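Open day at the Kakley unit, anyone go?

marshbank
Posted Thursday, 7.40 pm
Went along to the Engebretsen open day this afternoon. They have the ground floor of the old Kakley building and the door was open from two. I signed in as visitor 52, so it wasn't dead. Main thing on show was the clothes handling. They have a pair of arms on a bench folding towels, and a side room where you could have a go with the hand-held grippers they use for recording. Anyone else there?

tindle_p
Posted 7.58 pm
I was there for the first talk. Towels were fine. I watched it do 8 and it made a decent job of all but one, which it folded into a sort of triangle and put on the pile anyway. Slow though. My mother would have done the whole basket in that time.

Gakmont
Posted 8.15 pm
Slow is being kind. They did towels at the Nerkdale show in July as well. Towels are square. Show me a fitted sheet or a pair of tights and I'll be interested. I don't see what's new since last year.

marshbank
Posted 8.31 pm
What's new is the recording side, I think. Last year it was all done by driving the arms with a joystick. Salvador Brandão gave the two o'clock talk and said they now send the grippers out to people's homes, so the clothes and the rooms are different every time. He said one person can record up to 100 goes in a day. I asked whether they pick easy clothes and he said no, they use what's in the house.

Gakmont
Posted 8.44 pm
He would say that.

marshbank
Posted 8.52 pm
Fair enough, but look at what they're working with. Jeans in a heap, a thin black pair of shorts or trousers all bunched up, nothing square about any of it.

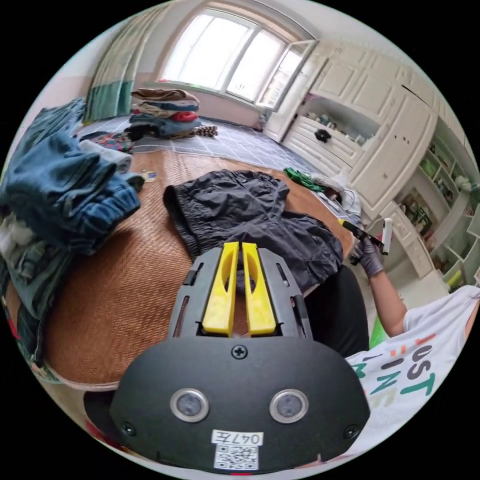 I had a go myself on a shirt in the side room and it was harder than I expected. You only have the two fingers, so you can't smooth anything flat with your palm. I kept pinching both layers when I wanted the top one. The lad next to me picked it up much faster.

tindle_p
Posted 9.10 pm
Same here, I gave up on a sock. I do agree with Gakmont up to a point, the bench demo should have had something other than towels on it if they've got all this jeans material.

Gakmont
Posted 9.26 pm
That's all I'm saying. Recording people doing it is one thing and the arms doing it is another. Did anyone ask when they'd show trousers?

marshbank
Posted 9.33 pm
Someone did. He wouldn't give a date. The bus back is the 21 from outside the gate, by the way, if anyone goes to the next one. Parking was hopeless.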